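Why Do Hotels Have So Many Pillows?
20 February 2021 | By the Plinero Kids Travel Desk

When I was little, I thought hotel rooms cleaned themselves. I'd go down to breakfast, come back up, and the bed was perfect again. Magic!

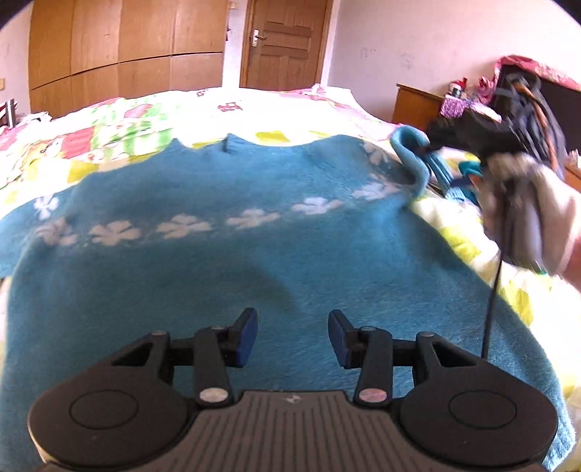

It's a whole team of people, of course, and they're called housekeepers. Last December I stayed at a beach hotel in Clullville with 135 rooms, and I asked the front desk how it all works.

Every morning the housekeepers get a list. If you're leaving, your room gets the big clean — new sheets, new towels, new tiny soaps. If you're staying another night, it gets a smaller one.

Then all the sheets go down to the laundry. Theirs washes 200 towels before lunch (I can't even fold one!). The machines are taller than my dad.

And the pillows? Some guests like them squishy and some like them hard, so the hotel puts out both kinds and lets you choose. I counted six on my bed and slept on one.

Want to help? Hang up the towels you'll use again, and say thank you if you meet your housekeeper in the hallway.

Comments

beachbug: we had a towel folded like a swan!!

Gresum reader: My daughter now wants 20 pillows. Thanks a lot.

mango7: do they wash the curtains too

Contact us | © Plinero | Back to top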